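Stolell > Local Life > Interviews

Search this site Go

News Sports Events Letters Contact

Twelve hours on your feet, then a sandwich

Gunther Hamann has been a scrub nurse at the hospital in Stolell for longer than he cares to add up. Retires in February. We met at Ketilsson, the bakery by the bus depot, 3 in the afternoon, him with coffee and two rolls. He was hungry. He is always hungry, he says, that's the job.

"You eat when you can. You learn it the first week and your stomach never unlearns it."

Started in Firmont at a small place, 81 beds, everyone knew everyone. Moved when it closed. Did he mind? "Sure I minded. My sister was there. My garden was there. I had plums."

We talk about shoes for a while. He's strong on shoes. Has gone through clogs, sneakers, clogs again. Keeps a spare pair in the locker and a third in the car – "the car ones are for funerals too, they're black."

The work itself he describes in short bits. Counting needles. Handing over the next thing before it gets asked for. Thread so fine you lose it against your own glove. 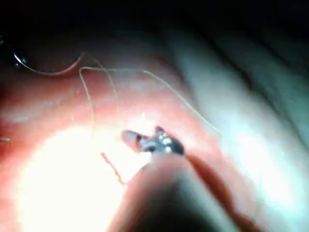

On nights

Nights he liked, mostly. Quiet corridors, the vending machine humming, somebody's radio turned way down. His kids were small then and he got to do breakfast with them before going to bed. "I made terrible pancakes. They still bring it up."

What he didn't like was the drive home. Twice he pulled over and slept at the side of the road, once with the engine runing. After that he took the bus, the 118, and slept there instead. Woke up at the terminal more than a few times. The driver would just let him ride back.

Changes? Too many to list, he says, then lists them. Paper charts gone. Smoking room gone, good riddance. The canteen sold off to Fekitz, soup got worse. Surgeons got politer. "When I started you could get yelled at over a clamp. Now they say please. Some of them even mean it." Small incisions, long waits on the parking lot. 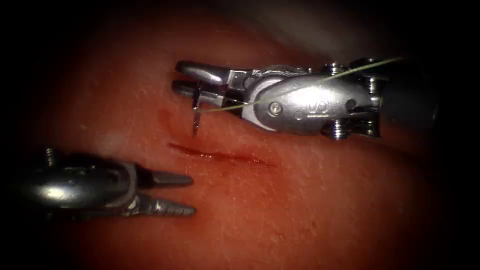
Ingrid Kowalczyk sees the politeness differently. It came in with the younger nurses, she says over the phone, who simply walked out when they were yelled at, and Gunther never walked out of anything in his life.

He laughs at that. "She's right. I should of walked out once, just to see."

And in February? Sleep, first. Then the plums – he has put in two new trees behind the house, and they want another couple of years before there's any fruit on them. He's looking at evening classes too, maybe Italian, maybe bookkeeping, his wife is voting for bookkeeping.

Will he miss it? Long pause, second roll. "The people, yes. The alarm clock, no. Ask me again in the summer."

He checks the time, wraps what's left of the roll in a napkin and goes for his bus. Shift starts at 6.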